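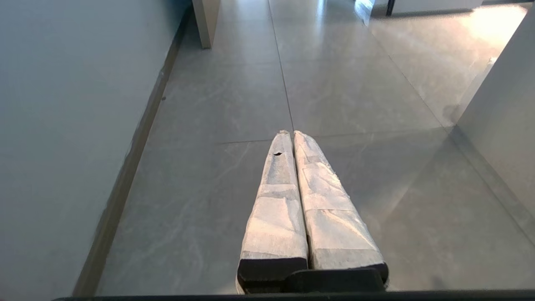
El suelo del pasillo es de baldosa pulida, gris, en formato grande, con veta de tipo mármol. La pared va en un azul grisáceo pálido mate y el rodapié en un tono gris tirando a marrón, algo más oscuro que la pared. Llevaba meses queriendo escribir sobre el mantenimiento de este conjunto y lo hago ahora, con el pasillo vaciado para pintar el techo.

El material es de la serie Tonden, comprada en el almacén Kosidside cuando se hizo la reforma. Piezas de 60 x 60, rectificadas. La factura completa, con adhesivo, crucetas, material de juntas y portes, fue de 1.847 euros. La mano de obra se facturó aparte, 1.116 euros, con la retirada del parquet anterior incluida. Guardo dos cajas sin abrir en el trastero, del mismo lote y del mismo tono. En porcelánico veteado el lote importa: una reposición de otra tirada se nota a simple vista, sobre todo con luz rasante.

Sobre el pulido. El porcelánico pulido se rebaja mecánicamente después de la cocción y en ese proceso pueden quedar abiertos microporos que en la pieza natural están cerrados. De ahí que un pulido coja manchas que un mate no coge. El fabricante lo suministra con un sellado de origen, pero la ficha no indica la duración. En mi caso la zona junto a la puerta de la calle empezó a retener marcas grises antes que el resto. La prueba es sencilla: se deja un trazo de rotulador al agua durante diez minutos en una esquina poco visible y se retira con un paño húmedo. Si queda sombra, hay poro abierto.

El otro asunto es el velo. Tras la obra suele quedar una película de cemento y resina de la junta, y en un suelo brillante se ve como una niebla en cuanto le da la luz de frente. Con el fregado normal no sale. Con amoníaco tampoco, y con abrillantadores empeora, al añadir una capa de cera sobre la que ya había. Yo lo quité con un desincrustante ácido, Aasen, diluido uno a diez, en este orden:

Aspirado completo, con cepillo blando.
Mojado previo de las juntas con agua limpia, para que no absorban el ácido.
Aplicación por tramos de cuatro piezas, con fregona.
Tres minutos de espera, sin dejar secar.
Frotado con estropajo blanco. El verde raya el pulido.
Retirada con aspirador de líquidos y dos aclarados.

Conviene comprobar antes que el producto no lleve ácido fluorhídrico, que ataca el porcelánico de forma irreversible. También hay que proteger el rodapié. El mío es de DM lacado y no admite humedad en el canto inferior; lo protegí con cinta de carrocero y la retiré el mismo día. La unión entre rodapié y suelo va sellada con un cordón acrílico muy fino, que repasé entero al terminar.

Para las juntas usé después un sellador al agua, Esar, con pincel plano del número ocho. Dos manos, separadas cuatro horas. El sobrante que cae en la baldosa se limpia en el momento; si se deja, forma un cerco que obliga a volver al desincrustante. En el tramo del fondo se me pasó y tuve que repetir.

Mantenimiento actual:

Mopa de microfibra seca cada dos días.
Fregado el viernes con detergente neutro, medio tapón para cinco litros. Más dosis deja marcas.
Cambio de agua a mitad del pasillo.
Secado con mopa limpia, en el sentido de la luz.

Este último punto lo descarté al principio por excesivo y lo he recuperado. El reflejo de un suelo pulido delata cualquier resto de cal, y aquí el agua es dura. Sin secado quedan pasadas curvas visibles a media tarde. He probado a fregar con agua desmineralizada y el resultado es equivalente al secado, pero no me compensa cargar con garrafas.

En cuanto a la pared, es pintura plástica mate, lavable según el bote. Lo es con matices: al frotar un roce se saca brillo y el cerco se ve más que el roce original. Ahora uso una esponja apenas húmeda, sin presión, y si no sale, retoque con rodillo pequeño de pelo corto.

Pediría el mismo formato otra vez. Por el acabado tengo más dudas. Un satinado habría ahorrado la mitad de lo que he escrito, a cambio de perder luz en un pasillo que la necesita. Pedí presupuesto para pasar toda la planta a satinado y salía por 3.359 euros, sin rodapiés. Queda archivado.

Pendiente para junio: abrir una de las cajas del trastero y comparar el brillo de una pieza nueva con el de la zona de la entrada. Si hay diferencia apreciable, publicaré las medidas.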